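Setting up contactless payments on the Fuseo counter reader

Section 7: Pairing, first payment and end-of-day checks

Read Section 6 before you start. The reader must be charged and the merchant account must show as Active in the Stulgate portal. If it still shows Pending, pairing will appear to work but every payment will be refused with code 39.

What you need

The reader and its charging cable
A phone or tablet with the Fuseo app installed and Bluetooth switched on
Your merchant number, printed on the welcome letter
A contactless card or phone of your own for the test payment

Pairing the reader

1. Hold down the power button until the reader beeps twice. The display shows the battery level and then the word READY.

2. Open the Fuseo app and sign in with the owner's login. Staff logins can take payments but cannot add a reader.

3. Go to Settings, then Readers, then Add a reader. The app searches for up to 18 seconds. If nothing is found, move the phone closer and tap Search again.

4. Check that the code in the app matches the code on the reader's display. Tap Match in the app and press the green key on the reader.

Caution: Do not pair the reader from your phone's own Bluetooth menu. The app will not recognise it. If you have already done this, choose Forget device in the phone menu and begin again at step 1.

5. Give the reader a name. Shops with more than one counter should use the counter name, as it is printed on receipts and in the daily report.
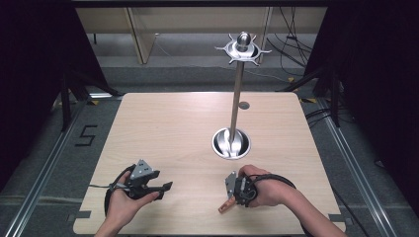
Stand and tabletop

Positioning

6. Place the reader where customers can reach it without leaning over. Keep it at least 13 cm from the till screen, other card readers and anti-theft tag removers. Large metal surfaces under the reader can shorten the distance at which a card is read. If taps are being missed, try another spot before reporting a fault.

7. Run the charging cable so that it does not pull on the socket. The reader can be used while charging.

Note: The contactless area is the top third of the reader, marked with the four curved lines. Customers paying by phone or watch often hold it against the keypad, which will not work.

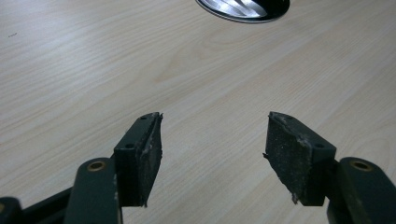 8. Make a test payment. Enter the smallest amount the app allows and tap Charge. When the four lights come on, hold your card or phone over the contactless area until you hear one long beep. All four lights turn green when the payment is approved.

9. Refund the test payment from the Sales screen. The refund uses the original card, so you do not need to tap again.

If the payment is not approved

One light, then nothing: the card was moved away too soon. Ask the customer to hold it still and try again.

Two short beeps: more than one card was found. Ask the customer to take the card out of the wallet.

INSERT CARD on the display: the card issuer wants a PIN. Put the card in the slot at the bottom of the reader. This can happen even with small amounts.

Code 39: the merchant account is not active. See Section 6.

Code 7: the reader has lost its connection. Open the app and wait for the reader name to turn from grey to black.

Caution: If the connection drops during a payment, look in the Sales screen before charging again. A payment listed as Approved has gone through even if the reader did not beep.

End of day

10. Tap Reports, then Close day. Payments taken after this go into the next day's report. If you forget, the app closes the day at 23:30.

11. Leave the reader on charge overnight with the app signed out. Software updates are sent on Sunday nights and need the battery to be at 39 per cent or above.

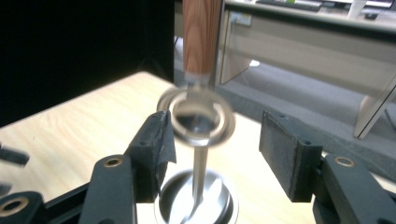 Section text: Jingyi Lü. Checked by: Zixuan Deng.

Using the reader away from the counter

The same reader can be taken to a market stall or a customer's home. It uses the phone's mobile data, so check the signal before serving. Payments cannot be stored and sent later.

If you move between two fixed sites, such as a shop and the Starham trade hall, add the second address in the portal under Locations. Choose the location in the app before the first sale of the day. It cannot be changed on a sale that has already been made.

To pass the reader to another phone, remove it under Settings, Readers on the first phone, then repeat steps 1 to 5 on the second. Sales records stay with the account and are not lost.

Section 8 covers tips, split bills and printed receipts.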